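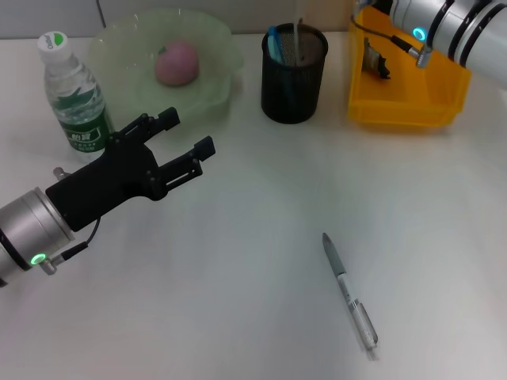
Tampo de mesa branco Lesero

Mesas e tampos > Tampos avulsos > Lesero branco

O Lesero é o tampo branco que vendemos há mais tempo na Wunell. Foi pensado para quem quer uma mesa só e faz nela muitas coisas: comer uma fruta, escrever, arrumar contas, ajudar as crianças com os deveres. Fica bem encostado à parede, com os objetos de uso diário alinhados na parte de trás e a frente livre para trabalhar. Uma taça larga com um pêssego dentro, um porta-canetas de rede preta, uma garrafa de água: coisas assim cabem todas ao fundo e ainda sobra lugar para um caderno aberto ou para um prato.

O branco é liso, sem desenho. Escolhemos esta cor porque deixa ver bem os objetos, mesmo os transparentes, que numa mesa escura às vezes se perdem. Uma taça de verde claro translúcido deita um pouco da sua cor para cima do tampo, e há clientes que gostam muito disso e outros que preferem pôr uma base por baixo. Se a sua parede é cinzenta ou bege, o conjunto fica calmo. Com paredes de cor forte também resulta, mas aconselhamos pedir primeiro a amostra.

O que vem na caixa

Um tampo Lesero branco
Um saco com 14 parafusos
3 passadores para cabos, autocolantes
Uma folha de instruções em português e em inglês
Um pano de limpeza

As pernas não estão incluídas. O tampo aceita as pernas Clulley, fixas ou reguláveis, e também os cavaletes Edwards. Se já tem pernas de outra marca em casa, escreva-nos antes de encomendar e diga qual é a distância entre os furos. Nós confirmamos se servem.

Montagem

Ponha o tampo virado para baixo sobre um cobertor ou sobre o cartão da própria embalagem. Marque o lugar das pernas com um lápis, aperte todos os parafusos só até meio e depois, quando as pernas já estão direitas, aperte até ao fim. É mais cómodo com duas pessoas no momento de virar a mesa. Deixe um pequeno espaço entre o tampo e a parede se pensa fazer descer algum cabo por trás. Os passadores colam-se por baixo do rebordo traseiro e podem ser retirados sem deixar marca nos primeiros dias; mais tarde a cola agarra com mais força e é preciso aquecê-la um pouco com o secador de cabelo.

Limpeza e cuidados

Para o dia a dia chega um pano húmido e bem torcido. Para tinta de caneta use álcool num bocado de algodão, sem esfregar em círculos grandes, que espalham a tinta. O sumo de fruta deve ser limpo no mesmo dia. Não use esfregão de arame nem pós abrasivos.

Para tachos quentes use sempre uma base. Debaixo de garrafas que vêm do frigorífico também é boa ideia, por causa da água que escorre. Os porta-canetas de metal podem ter o fundo áspero: cole quatro pontinhos de feltro e o tampo agradece.

Sugestões para organizar

A nossa colega Dagný Thorlacius, que prepara as mesas da loja, arruma sempre primeiro as peças altas, junto à parede, e depois as baixas. Ela põe a fruta numa taça larga e de bordo ondulado, com poucas peças de cada vez, para não ficarem pisadas umas pelas outras. As canetas ficam de pé num copo de rede, onde se veem as cores de lado sem tirar nada para fora. Uma caixa de arrumação à direita recebe o resto, e é para lá que vai tudo o que ao fim do dia anda perdido pela mesa. Quem é canhoto pode fazer ao contrário.

Os acessórios de mesa não acompanham o tampo. Na loja temos copos de rede preta, taças e caixas de arrumação, conforme a época.

Carga e utilização

O Lesero é para uso interior. Não o deixe numa varanda, mesmo coberta, nem encostado a um radiador. Com as pernas Clulley suporta o peso normal de uma secretária ou de uma mesa de cozinha. Não serve de banco nem de escadote.

Amostras, entrega e devolução

A amostra de cor é gratuita e segue por correio. A entrega do tampo faz-se até à porta do prédio em 10 dias úteis. A subida ao andar é um serviço separado e deve ser pedida no momento da encomenda, indicando se há elevador e se o tampo cabe nele. Abra a embalagem logo que a receber e verifique os cantos. Se algum vier danificado, mande-nos uma fotografia do canto e outra da etiqueta da caixa, e não monte as pernas antes de termos respondido.

Opinião de cliente

"Comprei o primeiro em setembro para o meu quarto de trabalho e depois outro para a cozinha. O da cozinha apanha mais pancada, e até agora só tem uma risca pequena perto da ponta, culpa minha e de uma faca. Gostava que as pernas viessem junto, porque tive de fazer duas encomendas. Os passadores de cabos são práticos."
Meinir Beddoe, 23 dez 2018

Produtos relacionados

Pernas fixas Clulley
Pernas reguláveis Clulley
Cavaletes Edwards, par
Passadores para cabos, embalagem adicional
Pontos de feltro autocolantes, caixa de 1000 para escolas e escritórios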